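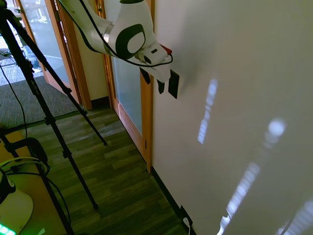 I bought my first copy of Jeso in a store, in a box, with a serial number printed on a card. It converted video files from one format to another and did nothing else. I used it on three computers over nine years, and when a computer died I typed the number in again on the next one and went on working.

Last February the company behind it, Clostberg, moved Jeso to a subscription. Old serial numbers still open the old version, but the old version has to contact a license server each time it starts, and the notice I got says that server will be kept running "for the foreseeable future." I have read that phrase in enough notices to know what it's worth. I think software that people paid for once should keep working without asking permission, and I think we should stop accepting the reasons we are given for why it can't.

The first reason is cost. Developers have to eat, formats change, operating systems change, and somebody has to keep the program up to date. I accept all of that. I paid for two upgrades to Jeso because they added things I wanted. The upgrade model paid the developer when there was something worth paying for. A subscription pays every month whether there is or not. In the 46 weeks before I canceled my trial of the new plan I saw four updates, and two of them were changes to the sign-in window.

The second reason is piracy. The license check is supposed to stop people from using copies they didn't buy. Anyone who has searched for a cracked program knows how long that lasts. The person with the pirated copy gets a version with the check removed, and it starts up fine on an airplane. The person who paid gets an error message when the hotel Wi-Fi is down. I lost most of an evening to this, with 138 clips from a family reunion sitting on a drive and a program on my own laptop telling me it could not confirm that I owned it.
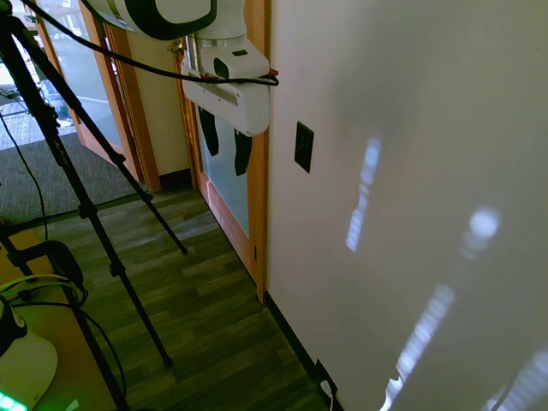

There is also the matter of files. Jeso saves its batch settings in its own format, and nothing else reads it. I had 90 presets, built up slowly, for old camcorder tapes and phone clips and recordings with the sound out of sync. The new version imports them, but only while the subscription is active. Stop paying and they are still on your disk, where you can look at the file names.

I moved to Kuroda, which is slower and has a worse preview window. It also drops subtitles if you forget to check a box on the second tab, and I forget a lot. But it installs from a file I keep on a backup drive, it has never asked me to sign in, and its presets are plain text. I rebuilt the ones I needed over a couple of weekends and let the rest go.

Some people should subscribe. If you run a shop like Ridstead, which digitizes home movies near me and goes through something like a truckload of tapes a year, the monthly fee is a business expense and you want somebody to answer the phone. The home user with a drawer of old discs is in a different position. That person opens the program a few times a year, and under the old price would have paid once and been finished.

What I would ask of Clostberg is small. Put out one last build of the old version with the server check taken out, and publish how the preset file is laid out. Other companies have done this when they retired a product. It would cost a few days of a programmer's time, and the old version is no longer for sale, so there is no income left to protect.

I sent them this in a support ticket of 800 words, which was too long. The reply came the next morning and offered me a discount on the annual plan.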